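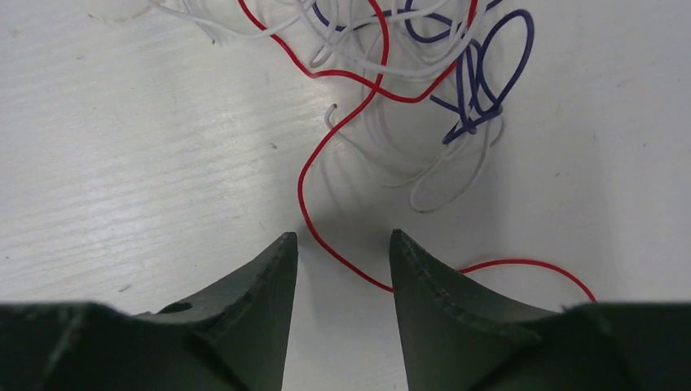

# Sprechnotizen: SNMP-Polling aufräumen, bevor das neue System kommt

Block 2, nach der Kaffeepause. 35 Minuten plus Fragen. Folien liegen auf dem Präsentationsrechner, Terminalfenster vorher auf Schriftgröße 20 stellen.

## Folie 1 – Titel

Kurz begrüßen, gleich einsteigen. Sagen, worum es geht: Wir haben bei Skatdale die Überwachung von Switches, Routern und USV-Anlagen von einem Altsystem auf Emari umgezogen. Der Umzug selbst war der kleinere Teil. Die meiste Zeit ging in die Frage, was wir überhaupt abfragen wollen und wie oft.

Wer nur wegen Emari hier ist: Das kommt ab Folie 8. Vorher ist alles herstellerunabhängig.

## Folie 2 – Ausgangslage

- 127 Geräte an zwei Standorten, Hauptwerk und Lager Verner
- Altsystem, über die Jahre gewachsen, Vorlagen mehrfach kopiert und umbenannt
- Abfrageintervall überall 60 Sekunden, auch bei Werten, die sich nie ändern
- Community-String auf allen Geräten gleich

Beim letzten Punkt kurz warten. Da melden sich meist Leute, denen es genauso geht. Nicht vertiefen, kommt auf Folie 6 wieder.

## Folie 3 – Was ein Poller den ganzen Tag macht

Ablauf erklären: Der Poller schickt eine Anfrage, das Gerät schlägt den Wert nach und antwortet per UDP. Kommt keine Antwort, wird wiederholt. Bei uns waren fünf Sekunden Timeout und drei Wiederholungen eingestellt. Ein Gerät, das nicht erreichbar ist, hält damit einen Worker bis zu 20 Sekunden fest (ein Versuch plus drei Wiederholungen).

Wenn ein Standort wegfällt, warten alle Worker gleichzeitig. Dann kommen auch die Werte vom anderen Standort zu spät, und im Dashboard entstehen Lücken an Stellen, an denen gar nichts kaputt ist.

Beispiel bringen: Wartung an der Leitung nach Verner, Montag früh. Im Hauptwerk fehlten in fast allen Diagrammen Punkte. Die Kollegen haben zuerst am Core-Switch gesucht.

## Folie 4 – Inventar der Abfragen

Wir haben eine Woche lang mitgeschrieben, welche OIDs abgefragt werden, und die Liste dann sortiert:

| Gruppe | Typische Werte | Intervall alt | Intervall neu |
|---|---|---|---|
| Zähler | ifHCInOctets, ifHCOutOctets | 60 s | 60 s |
| Status | ifOperStatus, Lüfter, Netzteil | 60 s | 60 s, zusätzlich Traps |
| Umgebung | Temperatur, Batterieladung | 60 s | 5 min |
| Stammdaten | sysDescr, ifName, Seriennummer | 60 s | 1 × täglich |

Die Tabelle nicht vorlesen. Nur auf die unterste Zeile zeigen: Seriennummern im Minutentakt. Das war der größte einzelne Posten.

Hinweis für die Praxis: ifAlias gehört zu den Stammdaten, wird aber bei uns von Hand gepflegt. Wer eine Portbeschreibung ändert, will sie gleich im Monitoring sehen. Dafür gibt es jetzt einen manuellen Neueinlesen-Befehl pro Gerät.

## Folie 5 – Zähler mit 32 und 64 Bit

Hier langsamer sprechen.

ifInOctets hat 32 Bit. Auf einem Gigabit-Port unter Volllast läuft der Zähler in gut einer halben Minute über. Bei 60 Sekunden Intervall kann er zwischen zwei Abfragen also mehr als einmal überlaufen, und das merkt man der Differenz nicht an. Die Kurve sieht plausibel aus und ist falsch.

Lösung: ifHCInOctets und ifHCOutOctets, 64 Bit, nur mit SNMPv2c oder v3. In unseren alten Vorlagen standen an mehreren Stellen noch die 32-Bit-Zähler, weil die Vorlage aus der Zeit der 100-Mbit-Switches stammte.

Zweite Falle auf derselben Folie: ifIndex. Nach einem Neustart oder einem Modultausch kann sich die Nummer ändern, je nach Hersteller und Einstellung. Wir ordnen jetzt über ifName zu. Wo das Gerät es anbietet, ist Index-Persistenz zusätzlich eingeschaltet.

## Folie 6 – Von v2c nach v3

- v2c überträgt den Community-String im Klartext
- v3 mit authPriv, SHA und AES
- eigener Benutzer nur für das Monitoring, nur lesend
- Zugriffsliste auf dem Gerät: nur die beiden Poller

Zwei Gerätetypen konnten kein brauchbares v3. Die stehen in einem eigenen Management-VLAN und bleiben bis zum Austausch auf v2c, mit eigenem String und Zugriffsliste.

CPU-Last ansprechen: Auf älteren Switches kostet die Verschlüsselung spürbar Rechenzeit. Erst Intervalle bereinigen, dann v3 einschalten. Wir hatten es bei den ersten Geräten umgekehrt gemacht und mussten zurück.

## Folie 7 – Schwellwerte und Alarme

Vor dem Umbau liefen in einem durchschnittlichen Monat 2.000 Alarmmails auf. Gelesen wurden sie am Ende kaum noch, die meisten Postfächer hatten eine Regel dafür.

Was geändert wurde:

- Alarm auf Portstatus nur noch bei Uplinks und Serverports
- Temperatur mit Hysterese: Alarm ab 45 Grad, Entwarnung erst unter 40
- Auslastung nur, wenn der Wert über drei Abfragen hinweg zu hoch liegt
- Abhängigkeiten: Ist der Router in Verner weg, werden die Switches dahinter stumm geschaltet

Die Abhängigkeiten haben am meisten gebracht und am meisten Pflege gekostet. Sie müssen bei jedem Umbau im Netz mitgezogen werden.

## Folie 8 – Aufbau mit Emari

Schaubild stehen lassen, dazu sprechen:

- ein Poller pro Standort, Daten gehen gesammelt an den zentralen Server
- bei Leitungsausfall puffert der Poller lokal
- Timeout zwei Sekunden, eine Wiederholung
- Worker pro Standort getrennt, damit Verner das Hauptwerk nicht mehr ausbremst

Falls die Frage nach der Größe kommt: Als Obergrenze haben wir intern 1.000 Abfragen pro Sekunde und Poller festgelegt. Davon sind wir weit entfernt.

## Folie 9 – Parallelbetrieb

Beide Systeme liefen bis Dezember nebeneinander. Das verdoppelt die Abfragelast auf den Geräten, deshalb waren die alten Intervalle vorher schon reduziert.

Verglichen wurden Tagessummen pro Port. Abweichungen gab es vor allem bei den 32-Bit-Zählern von Folie 5, außerdem bei zwei Port-Channels, die im Altsystem doppelt gezählt wurden: einmal als Bündel und einmal über die Mitglieder.

Zeitstempel beachten – das Altsystem schrieb Ortszeit, Emari schreibt UTC. Beim ersten Vergleich passte deswegen gar nichts.

## Folie 10 – Demo

Nur wenn noch mindestens acht Minuten übrig sind. Sonst direkt zu Folie 11.

1. `snmpwalk` auf den Testswitch, Teilbaum ifXTable
2. gleiche Abfrage mit `snmpbulkwalk`, Laufzeit vergleichen
3. Uplink am Testswitch ziehen, Alarm abwarten
4. Uplink wieder stecken, Entwarnung zeigen

Falls das WLAN nicht mitspielt: Die Aufzeichnung liegt im Ordner `demo_fallback`. Szabó stellt den Testswitch und eine Ersatzkonsole, Kabel sind in der grauen Kiste.

## Folie 11 – Offene Punkte

- Streaming-Telemetrie für die Core-Switches: bisher nur im Labor
- USV-Karten liefern die Restlaufzeit je nach Firmware in Minuten oder Sekunden, Umrechnung ist noch Handarbeit
- Aufbewahrung: Rohwerte 90 Tage, danach Stundenmittel. Für die Kapazitätsplanung hätten wir gern auch die Maxima

## Fragen, die vermutlich kommen

**Warum nicht alles per Trap?** Traps laufen über UDP und können verloren gehen. Informs werden bestätigt, können aber nicht alle unsere Geräte. Der Status wird deshalb zusätzlich gepollt.

**Wie lange hat es gedauert?** Inventar und Vorlagen vier Monate neben dem Tagesgeschäft, die Umstellung der Geräte danach sechs Wochen.

**Gibt es die Vorlagen zum Mitnehmen?** Ja, ohne Zugangsdaten und ohne Gerätenamen. Link steht auf der letzten Folie, bis zum Ende der Fragerunde stehen lassen.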